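Sorting Small Parts into Bins: Notes for the Stores Briefing
Speaker: Padmavathi Rodrigues, Kadano 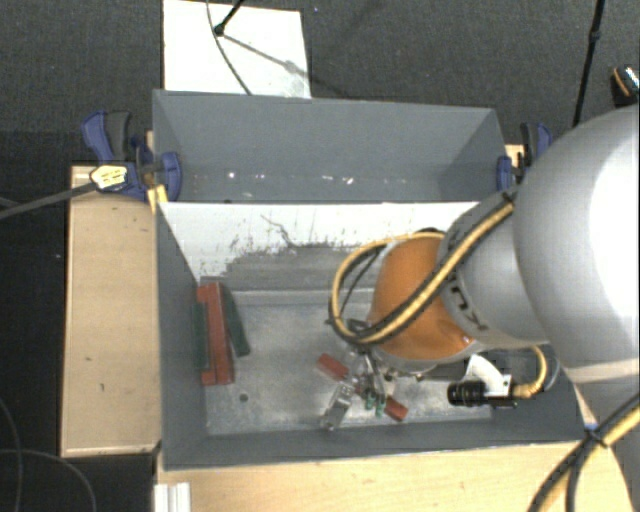

Good morning. I shall speak for eight minutes and take questions afterwards.

Slide 2. Mixed small parts remain our most frequent cause of returned orders. The Stuvley store recorded more than 3301 returns last year - pause here.

Slide 3. Parts of differing shape should be kept in separate bins. Bins are to be emptied fully before refilling, and the floor of each bin checked for short pieces.

Hand over to Lavanya Poojary for labelling.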